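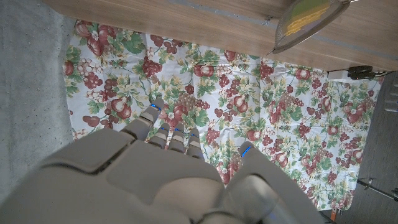
Folding is still where household robots fall over, in my view. I run the linen side of a small laundry in Pendberg and we get asked every few months whether we'd trial a machine. Towels, maybe. A printed tablecloth like this one, with pears and grapes all over it and creases running across, is a harder job. The hand has to find an edge first, and a busy pattern can't help. We do 400 pieces on a busy day and I can't see five lit-up digits keeping pace.

fruitloop57
Pace is the wrong test for a house. If it takes 80 minutes while I'm at work, who cares?

ghizlane_f
I care, if I come home to a ball of cloth. Our shop in Flurnosbridge had a Cenevero folder in for December. Good on flat sheets, hopeless on anything fitted. It went back.

fruitloop57
That's a folding machine though, different animal. A proper hand can pinch.

W. Huang
Pinching fabric off a floor is hard - try it in gloves. I'd want a table at a decent height and a plain colour before I judged it either way.

ghizlane_f
Fair enough on the table. Customers don't send us plain colours, though.

fruitloop57
Give it five years.

ghizlane_f
You said that in the Fahmy vacuum thread.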